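Household Organization, Unit 3: Giving Every Object a Place
Course handout, Laddale Evening School
Prepared by Ayten Bayram, 26 September 2022

Welcome back, everyone. Last time we talked about drawers, and I promised we would get to surfaces, which are (to my mind, anyway) where most kitchens go wrong. A table collects things. You put down a cup on your way to answer the door, and by evening it has company.

The method for this unit is blue painter's tape. Lay it straight on the table, divide the surface into areas, and let each area hold one kind of thing.
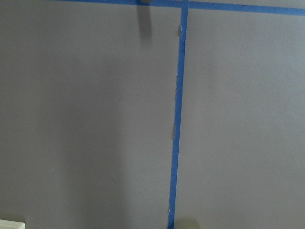

Reading time: 2 minutes

Don't fuss over getting the lines perfect. A strip that leans a little, or has a ragged edge, will still tell you where one area stops and the next begins, and I would much sooner you spent your energy on deciding what goes where. Press the tape down with your thumb as you go, and smooth the spots where it wants to lift.

Start with the things you cook with. Cutting board, knife and whatever you are slicing belong together, and they like to be toward the back, where sleeves won't catch them. 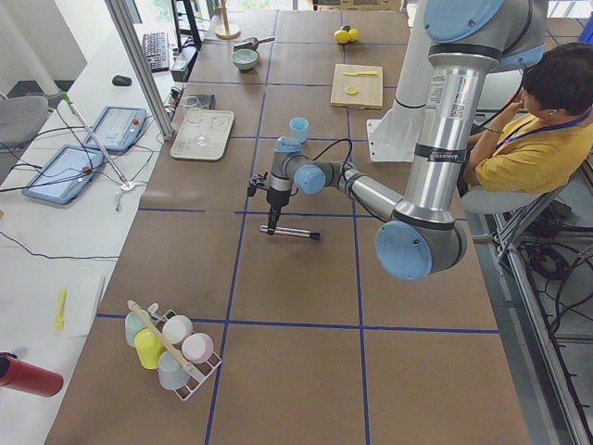 Cups come next, and after them the odds and ends. Pens are the great wanderers of any kitchen, so please give yours an area too, even a small one. If your table has a finish you care about, cover it with brown paper first and tape over that. My old teacher at Skivarport did this every May when she turned out her cupboards, and she kept the paper afterward with her notes on it.

Then there is the rack. Cups can lie in it at an angle, and it deserves a section to itself with bare space beside it, so you have somewhere to set things down while you sort.

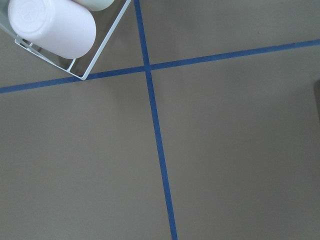 Guoqing Luo wonders whether the tape should stay down for good, and says that at home the family kept to the areas for as long as the lines were there and drifted once they came up. I'd leave them until you stop looking at them, and then lift one strip at a time, beginning with the one you need least.

For next time: tape one surface at home, use it as you normally would, and bring a sketch showing where things ended up. Read the Bisgaard chapter on shelves as well, to page 111.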